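The Last Person in Bidell Who Will Fix Your Accordion

Feb 20, 2022

The shop has no sign. It had one until December, when the wind took it, and the owner has not decided whether to put up another. "Everybody who needs me has been here before," she says. "Everybody else comes in to ask where the bakery is."

The bakery is next door. She points them to it with a screwdriver.

She agreed to talk on two conditions. The first was that I leave her name out, on the grounds that her cousins read the internet. The second was that I hold something while we spoke, and so I conducted most of this interview with the back half of a Martinelli in my lap, bellows pins in my left hand, trying to write with my right.

A Martinelli, for those who did not grow up at the sort of wedding where one was played, is a piano accordion that used to be sold out of the trunks of cars all over this end of the county. They are loud and heavy and they leak. She has a high opinion of them anyway.

"It's an honest box," she says. "You open it up and you can see what the man was thinking. Sometimes he was thinking about lunch, but you can see it."

She learned the trade at the Skomitz music store, back when there was a Skomitz music store. She was hired to sell sheet music and was so bad at it that she was moved to the back room, where the repairman needed someone with small hands. He taught her by grunting. One grunt was no. Two grunts was also no, but she was getting closer.

"I was there four years before he let me touch a reed," she says. "I swept. I sorted screws. I melted wax. I got very good at wax."

Wax, I learn, is most of the job. In these instruments the reeds are little strips of steel riveted to metal plates, and the plates are held to wooden blocks with a mixture of beeswax and rosin. The wax gets old and cracks, the plates come loose, and the customer comes in and says it has a buzz. They always say it has a buzz. She has had a man carry in an accordion with a hole in the bellows you could put a sandwich through, and he told her it had a buzz.

I ask for her recipe and get a long look.

"Beeswax and rosin," she says.

In what proportion?

"The right one."

What she will discuss, at length and without being asked, is what other people have used. She has scraped out candle wax, bathtub caulk, roofing tar and, once, something she is fairly sure was cheese. She has found bellows mended with hockey tape and reeds shimmed with a bus ticket. Someone's grandfather had gone over every joint of a lovely old Gullulska with floor varnish, inside and out, and it took her most of a winter to undo.

"He loved it," she says. "You could tell. It would have been better if he'd loved it less."
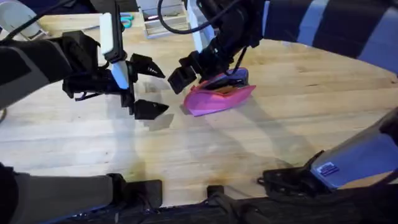
Tuning is the part she dreads and the part she is known for. To raise the pitch of a reed you scratch a bit of metal off near the tip. To lower it, you scratch near the rivet. Then you put everything back together and play the note, because a reed sounds one way on the bench and another way inside the instrument, and then you take everything apart and scratch some more. There are hundreds of reeds. I ask if it is relaxing.

"Do I look relaxed?"

She does, a little, but I let it go.

There is also the matter of how far out of tune the thing is supposed to be. Most of these accordions sound two reeds for a single note, set slightly apart on purpose, so that they beat against each other and give you that wobble. Players around here want a lot of wobble. Players from the city want less. She has opinions about players from the city.

"They come in and say they want it dry," she says. "Dry! So I make it dry, and they take it home, and it sounds like a very sad printer, and they come back. I charge them both ways."

Her prices, I should say, are not high. They are written on a card behind the counter, and several have been crossed out and made lower. A full tuning costs less than what I paid to have a dent taken out of my car door. When I mention this she says that I was robbed, and asks who did the door.

The customers are getting older. Her oldest is 94 and plays every morning before breakfast, which his neighbors have raised with the town. He brought his box in last fall with a stuck bass button and wanted it back by the weekend. She asked what the hurry was. He told her to think about it.

"I had it done by supper," she says.

But there are younger ones, too, and she is suspicious of them in a friendly way. They find the instruments in attics and at estate sales. They have watched videos. One young woman arrived with a Gullulska in a laundry hamper and a list of the repairs she believed it needed, and the list was right. My host is still annoyed about it.

Would she take on an apprentice? She has been asked before, and she changes the subject to mice. Mice like felt, it seems, and they like leather even more, and an accordion in a closet is to them a furnished apartment with snacks. I hear a great deal about mice. I ask again.

"I'd have to talk to them," she says. "All day. About how it was going." She takes the bellows pins out of my hand, where I have been gripping them hard enough to leave marks, and counts them back into a jar lid. "And they'd want to know the recipe."

The girl with the hamper, though, comes by now and then. She has been sweeping. She has been shown where the screws are kept. It would be wrong to call this an apprenticeship, and I was told so twice.

A man puts his head in at the door and asks about the bakery. Up comes the screwdriver. He thanks her, looks at what is in my lap, and says his uncle had one of those.

"Did it have a buzz?" she asks.

He thinks it did.

"Tell him to bring it in."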